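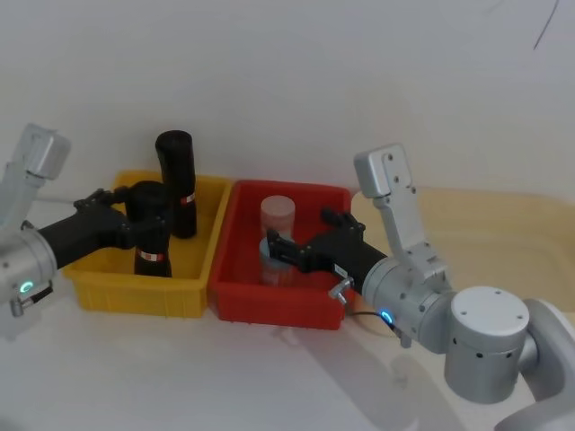 Sorting at the Wollance open day: black cylinders in the yellow bin, containers in the red.

I drove over to Wollance on Friday, September 6, 2019 with Yae Hosoda, who does our purchasing and had a budget sheet on her lap the whole way. We pack small orders by hand and would love some help before November (our worst month!), so this was a shopping trip, really, with free coffee.

Hideaki Morikawa showed us the two-arm setup, and I could have stood there all morning. Plain plastic bins, a white table, that's it! I'd pictured fancy custom trays and had already put $2000 in the plan for them. Yae crossed it out right there.

Then came the less fun part. Hideaki told us to plan on up to 3 weeks for installing and training, and to price spare grippers from day one. He also said to quote the second arm separately, so now we have two columns on the sheet and a long argument ahead of us.
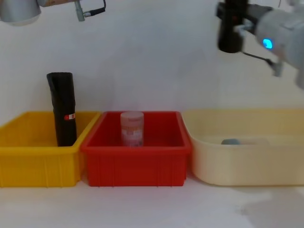 What we still need to ask

Does the service contract cover both arms? Can we lease for the first year? And how much floor do we lose? I forgot my tape measure, so Yae paced it out in her good shoes. We're calling Hideaki back next week with the numbers.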